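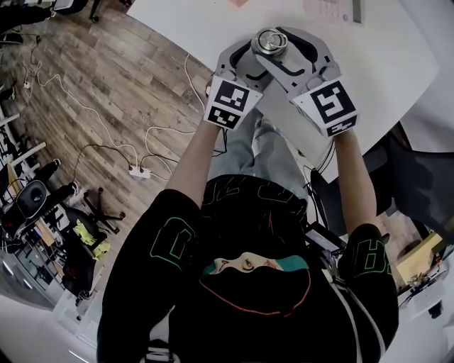

At the white table: a small round metal piece is lifted just clear of the surface.

Small Items Tables Continue Through February

The Vallberg Learning Center wishes to thank all members who have taken part in the small items tables since the start of the winter term. The sessions are held in the ground floor room on Thursday afternoons and are open to members of both the Vallberg and Lusar branches. A total of 60 places has been set aside for the term, and a limited number remain available.

Each session lasts two hours. Participants work seated, with the items for the day set out within arm's reach. The current selection includes small metal pieces, lidded containers, desk supplies and calculators. Items are to be picked up, moved and set down one at a time, and returned to the sorting trays before the table is given over to the next group. Members are asked to keep bags and coats off the tabletops and to leave the walkways clear.

The trays have been relabeled following comments received from the Lusar branch. Metal pieces are now stored apart from plastic ones, and lids should be placed back on their containers before storage. Any item found to be damaged or missing should be reported at the front desk on the same day.

Groups are limited to 6 members. Reservations may be made at either branch or through the Jeltano booking page. Members who are unable to attend a reserved session are requested to cancel by noon on the day before, so that the place may be offered to those on the waiting list.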